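The Toaster Question

By the time Doaa Cherkaoui got to the flat on Bemmont Street, Alasdair Ogilvie had divided everything their aunt owned into three groups, which he called Mine, Yours and Oh God.

"She wasn't your aunt," Doaa said, taking her coat off. "She was my aunt. You married my sister for six years."

"And she left me half."

This was true. The will ran to a page and a half and left half to each of them, "contents to be divided sensibly," a phrase the lawyer from Abou Zeid had read aloud twice, the second time with real pity.

They did the bookcase first. It went fast because neither of them wanted the books. They did the lamps. They did a drawer that held 89 rubber bands and a letter from Joltbridge Savings offering her a loan of $2,000, which she had corrected for grammar and never sent back. Doaa knew it was 89 because Alasdair counted them, sitting on the rug with his shoes off, as if one of them might turn out to be the valuable one.

"I'd have guessed 300," he said.

"Put them in Oh God."

Around four they got to the toaster, and the afternoon went bad.

It was not a special toaster. Their aunt had bought it on sale and spoken of it the way other women spoke of a son in dentistry. She made toast when people were born and when they got fired. She had made toast for Alasdair the morning after the divorce, and she had put it in front of him and said, "Well, you were never going to be handsome about it," and he had eaten four slices. He brought this up now as evidence.

"She made me toast every day of the summer I was nine," Doaa said. "I outrank you."

"You don't even eat bread."

"I eat bread at funerals."

"We had the funeral. You had the soup."

He proposed custody. Weekends and alternate holidays, with a handover in the parking lot of the Flemerell garden center, halfway between their two apartments. Doaa said she had seen how he handled custody of the dog. He said the dog had been happy. She said the dog had been enormous.

"Then we test it," said Alasdair. "If it's broken, there's nothing to fight over."

He said this with so much hope that she looked at him properly for the first time that day. He had a rubber band around his wrist. He had clearly forgotten it was there.

They found half a loaf in the freezer, and Doaa took charge of the knob, on the grounds that he would burn it.
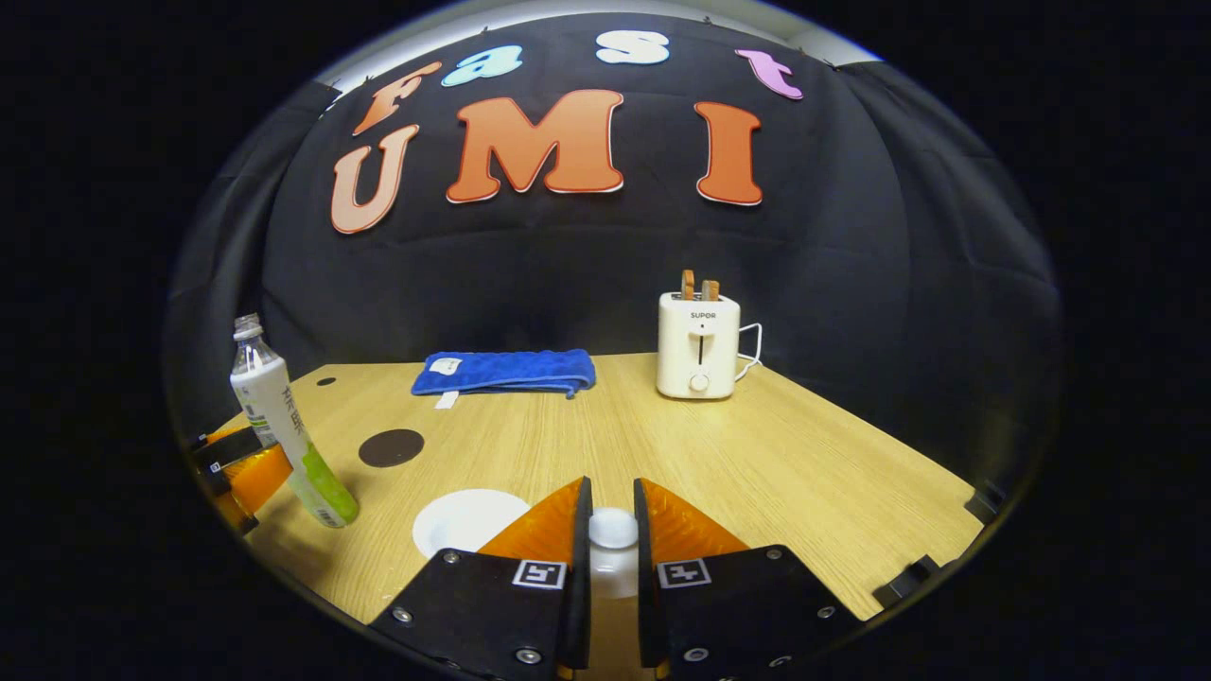
"It's darker than she did it," Alasdair said.

"It's exactly how she did it."

"She did it lighter for me."

Doaa had no answer to that. It seemed possible that their aunt had kept a separate setting for each of them and never mentioned it, so that everyone she fed went home believing there was one correct shade of toast and that they alone had been given it. It would have been like her. She had told three different cousins they were getting the piano, and she didn't own a piano.

They ate standing up. There was no butter, only a jar of marmalade with a lid that took both of them to open, and for a minute they got along very well.

"You take it," Doaa said.

"No, you take it."

"I said it first, so I'm the bigger person, so you have to take it."

"That's how she got rid of the sofa bed," said Alasdair, but he was already looking for a box.

She let him carry it down to the car. She held the door and watched him buckle it into the passenger seat, and waited until he had pulled out and signaled and gone around the corner before she went back up for the marmalade, which he had forgotten to put in any group at all.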